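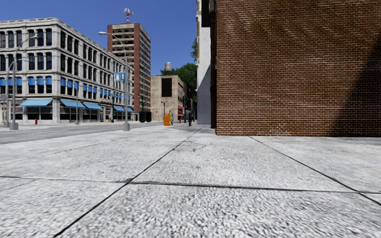 Telma Palma asked whether a cheesecake can be baked without a springform pan. She has a 9-inch round cake pan with straight sides and a deep glass pie dish, and the recipe uses 600 g of cream cheese. She doesn't want to buy another pan for one birthday, and she'd like to serve it whole if possible.

Dilruba Munshi
Use the cake pan if it's at least 3 inches deep. Grease it, put a circle of parchment in the bottom, then lay two long strips of parchment across in an X with the ends hanging over the sides. Press the crust in on top of the strips. Bake at the temperature in your recipe and start checking after 40 minutes. The middle should still wobble a little.

Chill it overnight. Next day set the pan in hot water for half a minute, run a thin knife around the side and lift by the strips. Get a second person to hold two of the ends. A water bath is easier in a solid pan too, no foil needed.

Nutard
pie dish works fine, just cut it in the dish

Thambiah
I'd go with the pie dish as well, but check that everything fits. Fill it with water from a measuring jug first. Mine is shallow and I had roughly 500 ml of batter left over, so I baked that in muffin cups with a cookie in the bottom of each. They took less time than the big one.

If you do try the strips, don't use wax paper. It tore on me and half the crust stayed in the pan.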